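Show the source or drop the claim

6 October 2022

I have been a member of the same discussion board for six years. It covers local history and whatever politics grows out of it, and most of the arguments there are about who said what and when. I think the board should change one rule. If you quote a document, you should have to post enough of it for someone else to find it. If you won't, the claim should come down.

The case that got me thinking was the Trundbridge thread. It started over whether the old Trundbridge council had agreed to sell the river land before the public meeting or after it. A member who posts as Joker said there was a letter that settled the matter. He gave the gist of it in his own words. Another member, Pop, asked where the letter was held. Joker said it was in the Cornorberg archive and that anyone could go and look.

Cornorberg holds a lot of paper. Telling someone a letter is in there is like telling them it is in the city. Pop asked for a box number, or a date, or the name of the person who signed it. He got none of these. What he got was 202 replies, most of them from people telling each other to calm down.

I read the whole thread over two nights. The letter was never quoted, not one line. By the end people on both sides were referring to it as if they had seen it. One member who had doubted it at the start was arguing about what its second paragraph meant.

I don't say the letter doesn't exist. It may well be sitting in a folder with a proper stamp on it. My complaint is that the rest of us have no way to tell, and the board's rules treat his word and a scanned page as the same thing. The current rule says members should "be prepared to support factual statements". Prepared is a weak word. Joker said he was prepared every time he was asked.

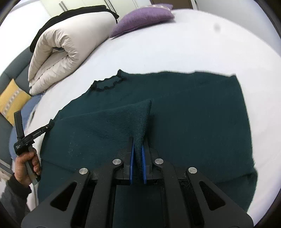
Pop wrote to me after I raised this in the rules section, and his view was that a ban on unsourced claims would hurt the wrong people. A lot of older members remember things that were never written down, he said, and they would stop posting if every memory had to come with a reference. He would sooner let a bad claim stand with his objection under it.

I take the point about memory, and I would keep memory out of the rule. If you say "I was at that meeting and this is what I recall", you have told readers what they are getting and they can weigh it. Saying "there is a letter" is a different kind of statement. You are borrowing the weight of a document, and you should be able to say which one.

The objection I hear more often is that looking things up is the reader's job. I don't agree. The person making the claim has already found the thing, or says so. It costs them a minute to copy down the reference. It can cost a stranger a day's travel and a reading room fee to find it without one, and they may come home with nothing and be told they looked in the wrong place.

My proposal is simple enough. Once a member asks for a source, the poster has three days to give one. After that a moderator marks the post as unsourced and it can't be relied on later in the thread. The post isn't deleted and the poster isn't suspended. If the reference turns up in December, the mark comes off.

There will be arguments about what counts as a source. There are already, and they are better arguments than the one we had over Trundbridge. A page number can be checked. A photocopy can be compared with another photocopy.

The rules section is open for comments until the end of the month. At last look my proposal had 99 views and four comments, two of them about the font.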